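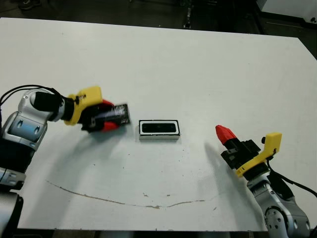
Minutes of the Joint Operations Meeting, Moynihan site
12/12/2019
Held in the upstairs break room after the Tanora demonstration

Present: operations, packing, maintenance, purchasing, safety, and the two shift leads. Tanora sent two people to the demonstration. They did not stay for the meeting.

1. Minutes of the last meeting

Accepted with one correction. The pallet wrapper is on lease until spring and was not bought outright as the last minutes said.

2. Report on the Tanora demonstration

Operations gave a short account for the night shift lead, who missed the first half. Tanora showed its two-arm table unit, which it wants us to consider for the kitting bench. The arms are mounted one on each side and work over a plain white table. Each has a yellow bracket and red fingers at the end. The part of the show most people had questions on was the work with the flat black pieces and the small tray, where the left arm did the carrying.

Tanora's claim is that the unit can learn a new kit from a person showing it the job 50 times. Packing asked who that person would be and whether those hours were in the quote. They are not in the quote.

Comments from those who watched:

Packing said the pieces used were flat, stiff and all the same. Our kits have bags, folded leaflets and cable ties in them, and no one saw a bag picked up. Tanora said bags were "on the roadmap." Packing asked that this be written down in those words.

Maintenance did not like the cabling. On the left arm a black cable loops over the top of the joint, and on our floor a loop like that will catch on something. Maintenance also wants to know who replaces the red fingertips, what they cost, and how long they last. Tanora gave no answer on cost and said wear "depends."

The day shift lead said the right arm spent a lot of the time holding nothing. Operations replied that some jobs need both arms and some don't. The day shift lead said that in that case we should be quoted for one arm.

Safety asked what happens when a hand goes into the work area. Tanora said the arms would stop. Safety asked to see it and was told the demonstration unit was not set up for that test. Safety is not satisfied with this and said so at the time -- see action items.

Purchasing thought the general idea was sound and reminded the meeting that we have been short on the kitting bench since summer. There was agreement that the shortage is real. There was less agreement that this fixes it.

3. Numbers

Tanora's sheet gives 720 kits per shift. Packing pointed out that the sheet does not say how long the shift is or what is in a kit. Operations had timed part of the demonstration on a phone and got about 67 seconds for each finished tray, counting the pauses when the Tanora staff stepped in. Tanora says those pauses would go away once the unit is tuned to the site. The night shift lead asked whether tuning was in the quote. Purchasing will check.

The meeting agreed that neither number should go into any report to head office until we have a run on our own parts.

4. Other suppliers

Fluriveo has offered a visit to a customer site, which the shift leads would like better than another demonstration because they could talk to the people who run it. Plandico has sent a brochure only. Purchasing was asked not to book anything with Plandico before it sends prices.

Packing asked that a plain fix also be priced, meaning a second gravity rack and better bins at the kitting bench. Operations said this had been looked at two years ago. Packing said it had been talked about two years ago, and nobody could find the paperwork. Agreed to price it.

5. Decision

No order and no letter of intent at this stage. Tanora may be invited back for a trial if it agrees to 3 conditions: our parts, including bags; our staff doing the teaching; and the stop test carried out in front of safety. Purchasing felt the second condition was hard on them. It was left in.

6. Action items

Purchasing: go back to Tanora on training hours, tuning, fingertips and a one-arm price.
Packing: make up a box of trial parts, with the leaflet that always sticks.
Safety: write out the stop test on one page.
Maintenance: measure the kitting bench and check the outlets -- the one by the post has been dead since the flood.
Operations: set up the Fluriveo visit for both shift leads, and price the rack and bins.

7. Any other business

The break room heater is still making the noise. Maintenance has the part on order.

Next meeting to be set when Tanora replies.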